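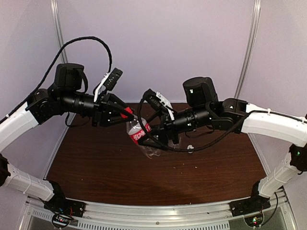

Rodica Iordache wrote on September 1, 2024:
> With the Rulent planner at its default look-ahead of 900 ms, both arms
> stop short of each other over the bottle. Is that the collision margin
> or the controller?

It's the margin. Husar pads each gripper by 30 mm on every side, so two grippers closing on one bottle count as touching before they get there. Set pair_margin separately for the gripper pair and leave the other links alone.

I'd also drop the look-ahead to 500 ms. The August build replans often enough for that.

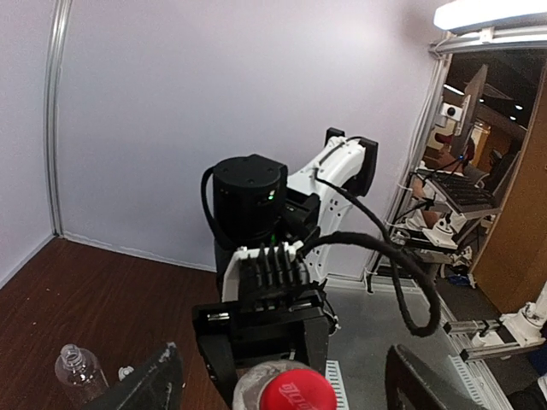
Wrist view, facing arm's gripper at the red-capped bottle.

The patch is number 278 in the Zostanby tracker. It needs a rebuild of the planner, but the config files stay as they are. Could you send me the joint log if it still stops early?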